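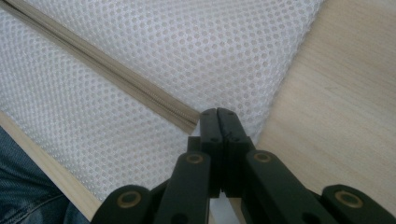
Ticket 532: Zip stops short of the end, mesh bag, beige zip

Status: Closed
Opened: 17 September 2018
Opened by: Khrystyna Bilyk, Urnlow
Handled by: Fereshteh Fallahi
Product: Kavura mesh bag, white, 300 mm zip
Batch: 103
Quantity in order: 6

Problem as reported

We bought six of the white mesh bags in May for the linen room at Urnlow. They go through the machine most days with small items in them. On one bag the slider now stops a little before the end of the zip. It will go the rest of the way if I push hard, but then it is difficult to get back. The other five close properly.

I have not cut or sewn anything. The mesh has no holes in it apart from the ones it is meant to have. The zip tape is beige and the mesh is white, in case you do more than one colour.

I would like to know whether I can put it right here or whether it has to come back to you. We can manage with five for now but not for long, as two are always in the wash.

First reply, F. Fallahi

Thank you for the details. Please try the following before sending anything back.

1. Empty the bag and turn it the right way out. Let it dry fully.
2. Lay it on a table with the zip uppermost. Smooth the mesh away from the zip on both sides with the flat of your hand. The mesh is slightly padded and can creep under the tape when it has been folded.
3. Look at the last part of the teeth, where the zip meets the mesh. Pick out any thread or fluff with tweezers. Do not use a pin or a blade.
4. Hold the end of the tape still with one hand and draw the slider towards it with the other. Keep the tape flat.
5. If it still sticks, rub a plain white candle along the teeth, both faces, and move the slider up and down ten times. Wipe off any wax left on the tape.

Please do not use oil. It marks the beige tape and will come off on whatever is washed next.

Let me know at which step it changes, if it does.

Reply, K. Bilyk

Steps 1 to 4 done. There was some fluff in the teeth, grey, I think from towels. I got out what I could see. The slider goes further than it did but still catches at the same place. I have not done the candle yet as we only had a red one. Somebody is bringing a white one in.

I also compared it with one of the good bags. On the good one the tape lies flat up to the end. On the bad one it has a slight ripple. Would that be from the dryer? We are not supposed to put them in the dryer, but I can't promise that it has never happened.

Second reply, F. Fallahi

A ripple in the tape can come from heat. It can also come from the bag being dried hanging from one corner, which pulls one side of the zip longer than the other. Either way it can usually be eased.

Fold the bag along the zip so the two layers of mesh come together, and line up the layers of tape at the end. Hold them there firmly for a minute, then open the bag out and try the slider. If the ripple comes back, damp the tape with a cloth and press it under a heavy book overnight. No iron, please. The mesh is polyester and will go shiny or melt.

Check the end of the seam as well while you have it folded. What you are looking for is stitching that has come away from the tape, or a layer of tape that has slipped out of line with the one next to it. 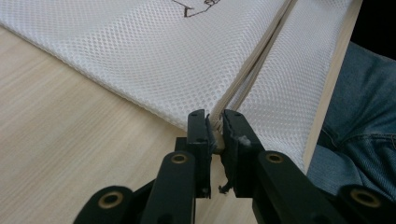 Kindholm Aftercare, Soft Goods Team

Notes added for the file after the second reply:

The beige strips should sit side by side down the seam. A narrow gap between them is normal when the mesh is folded and one side is standing up. The point to check is the bottom end, where the strips come together. Take hold of all of them there. If only one layer is held, the others slide and the ripple moves further up.

Customer asked by phone whether the thin black lines on the mesh are a care label. They are not. Washing instructions are on the sewn-in label inside the bag: 40 degrees, no bleach, no dryer, dry flat.

Reply, K. Bilyk

Candle arrived, so I did that and the overnight press together. I used two volumes of the old Ait Brahim catalogue, which are heavy enough for anything. The tape is much flatter this morning. The slider now goes to the end and comes back without pushing. It is a bit stiffer than the good ones.

The stitching looks fine to me all the way down. None of the layers had come out.

Two more questions. Can it go back into use today? And should I wax the other five while I have the candle out?

Third reply, F. Fallahi

Yes, it can go back into use. Close the zip fully before each wash so the slider is parked at the end. A half-open zip is what lets the fluff in. Fill the bag no more than two thirds full.

I would leave the other five alone. Wax on a zip that runs well only collects dust.

I am leaving the ticket open for a week. If the slider starts to catch again in the same place, reply here and I will send a replacement from a later batch. You would not need to return the old one.

Reply, K. Bilyk

A week on and no trouble. It has been washed four times. I have put a note on the dryer door. You can close this.

Closing entry

Cause: fluff in teeth, ripple in zip tape, probably heat.
Fix: cleaned, pressed flat overnight, white wax on teeth.
Replacement sent: none.
Related tickets for batch 103: none at time of closing.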